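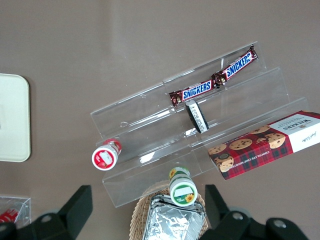
Philomena Duggan starts each shift on the Porkidden cell by checking the gripper fingers. There are two, both matte black, and the bolts at their base are the first thing to work loose.

She puts a driver on every bolt head, closes the fingers on a gauge block and reads the gap. If it is out by more than 4 hundredths, the pair comes off and goes back on from scratch.

The wrist camera is next. Clear acrylic is awkward for it – a step shows up as little more than a thin white line – so Duggan runs the exposure routine with the stand fully stocked. Snickers bars and a box of Walkers shortbread are on it at present.

Jaanus Toom, who wrote the routine, wants it repeated after 40 hours' running. Duggan does it after 10.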